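Skellwood Robotics Club, or what my evenings have turned into

11 Dec 2024

I said I'd give the club until February before complaining in public. I didn't make it.

Some background for anyone who missed the last post. Skellwood started a student robotics club this fall, adults welcome, and I signed up because I've spent years grumbling about automation and figured I should at least touch some. We meet in the workshop on Holloway. Our team is building toward the Madinach tabletop challenge, where two arms have to sort household stuff on a table. Points for objects moved, points off for objects dropped, and a mystery bonus that the rules explain in one very bad paragraph.

The pitch at sign-up was that the arms learn from us. You steer them through the job over and over, the recordings go into a training program, and out comes a robot that tidies. We have 2,760 recordings so far. The team before us had 3,195 and finished near the bottom, a fact I found on my own while reading old results — it was not in the welcome packet.

My complaint isn't with the kids, who are sharper than I am and much more patient. It's with the word "learn." After some 1,000 of those recordings we ran the first trained version, and it went with great confidence to a spot where the target used to be. Somebody had shifted the table a couple of inches. I have had coffee machines with better awareness of their surroundings.

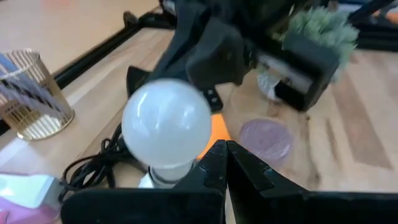

The gripper next to the light bulb, with the second arm behind. Guess which object I didn't want to be responsible for.

The bulb was my argument of the night. I think round, slick things are a dumb choice this early and we should stick to the purple disc and other flat pieces until the basics hold up. I was outvoted. The team's view is that Madinach won't hand us easy objects, so we may as well get used to failing at hard ones. Fine. But then I'd like us to write down the failures, and right now our project log (we're calling the project Prameck, don't ask me) only has a column for successes. A log like that can tell you anything you want to hear.

I did get the failure column added before we packed up. It has two entries, both mine.

Will I be back? Yes, probably. I still don't believe this thing will sort a table without one of us standing over it, and I'd like to be in the room either way. Next job is rewriting our start-up checklist, which currently begins with step four.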